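Does the Planner Help? Contact Planning for a Humanoid at a Bathroom Sink
Project report, Greer Niven and Ettore D'Amico

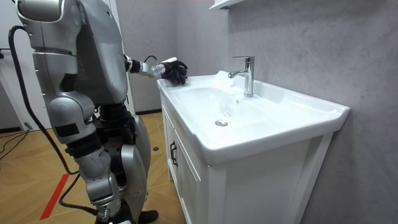
Photo: Rory Mackay / Tonthorpe robotics lab

Our project took over Clika, the contact planner left by last year's group, and asked whether it earns its place in the software. Clika picks where the hand should touch the rim of a basin and how hard it should press. Last year's report called it robust. We could not find what that was based on.

We logged 134 runs with the planner on and the same number with it off, using a fixed hand path in its place. The planner needed some 400 milliseconds per contact, and the fixed path needed almost none. Success rates were close enough that we would not bet on either one. In 24 of the planner runs the chosen contact point was off the rim altogether, and the arm was stopped by the force limit in the controller, which is older code and has no planning in it.

Gillespie Semple suggested the rim estimate was at fault. We think he is partly right. Glossy white ceramic gives poor depth readings, and Clika treats every reading as equally good. Filtering the readings fixed 3 of the bad cases we replayed. The rest still fail and we do not know why. The replay scripts are in the Hemley folder.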